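Storage volume in small dwellings: what we measured at Moladcombe
Speaker notes, 25-minute slot plus questions

Slide 1. Title
Leave up while people sit down. Say which half of the project this is: storage only. Daylight and ventilation are in the other talk.

Slide 2. Why storage gets measured badly
Most floor plans give storage as an area. A cupboard of one square metre is drawn the same whether it is full height or stops at the waist. Tenants do not live in the area, they live with the volume, and with the part of the volume they can reach.
Three terms, used throughout:
Gross volume – internal width by depth by height, no deductions.
Net volume – gross, less pipes, meters, boiler casing, shelf thickness, door swing.
Reachable volume – the part of net volume a standing adult can use without a step and without moving another stored item.
Spend time on the third one. The definition took longer to agree than the survey took to carry out.

Slide 3. The sample
284 dwellings at Moladcombe, all one or two bedrooms, all let. Two building types: the older walk-up blocks and the newer deck-access block. No houses.
Within those we logged 2,661 separate storage spaces. A storage space is anything with at least three fixed sides that is used to hold things. Open shelving counts if it is fixed to the wall. A chair with clothes on it does not count, and somebody will ask.

Slide 4. Method
Tape and laser measure, two readings per dimension, third reading if the first two differ by more than 10 mm. Depth taken at the floor of the space and not at the opening, as older carcasses are often out of square.
Contents were not recorded by type. We recorded fill only, on a four-step scale: empty, under half, over half, full.
Surveyors worked from the Paterson sheet, which has one line per space. The sheet has no line for furniture, so a second sheet was added after the pilot at Flundach. Mention that the Flundach pilot covered 23 flats and that its figures are not pooled with the main survey.

Slide 5. Fixed storage results
Show the bar chart. Talk to the shape first, then the values.
Hall cupboards lose the most between gross and net. The loss is almost all meters and pipework. In the newer block the heat interface unit sits in the hall cupboard, and the remaining space is an L-shape that does not take a vacuum cleaner upright.
Kitchen wall units lose little to net but a great deal to reachable. The top shelf is out of reach for a standing adult of average height in most of the kitchens we visited.
Bathroom storage is close to nil and can be passed over quickly.

Slide 6. Furniture storage
This is the part that floor plans leave out altogether. Tenants bring their own volume with them, and in a one-bedroom flat the bed is usually the largest single item that can hold it.
Two types matter: lift-up bases and pull-out drawers. Lift-up bases have the larger gross volume, but the mattress has to be raised each time and everything goes in from above. Drawers are shallow. They need clear floor in front, at least the depth of the drawer plus standing room, and in narrow bedrooms that clearance is what fails. 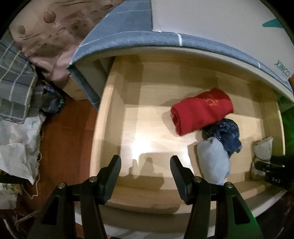 Slide 7. The clearance problem
Put up the bedroom plan with the hatched zone. A drawer that opens to only half its depth gives much less than half its useful volume, as large items will not pass through the gap. We applied a correction: under 60 per cent opening, reachable volume is set at one third of net. It is a rule of thumb and should be described as one.
Wardrobe doors compete for the same strip of floor. Sliding doors fix this but cost depth on the rail.

Slide 8. Adding it up
The median dwelling had 686 litres of reachable storage outside the kitchen. Let that figure stand for a moment, then compare it with the gross figure on the same slide. Furniture made up about a quarter of the reachable total, though the share varied a good deal with bedroom width.
Do not compare with published space standards at this point. They use area, and the conversion depends on an assumed height.

Slide 9. Limits
One landlord, one town.
Fill was judged by eye. Two surveyors on the same cupboard agreed on the step most of the time but not always, and disagreement was worst between "over half" and "full".
Visits ran from February, so winter coats and bedding were in use and not in store. A summer repeat would show fuller cupboards.
Lofts and outside stores excluded.

Slide 10. What we would change in the brief
Ask for reachable volume per dwelling on the drawing schedule, in litres.
Move the heat interface unit out of the hall cupboard, or make the cupboard deeper by the depth of the unit.
Draw the bed with its drawers open. The Alo layout template already allows for this, on a layer that is switched off by default.
Set a minimum clear strip along one long side of the bed.

Slide 11. Questions
Likely ones: why litres (people can picture a litre), why no houses (none in the stock), whether the sheets can be shared (yes, both, blank).
Back-up slides 12 to 14 hold the full table by room and block.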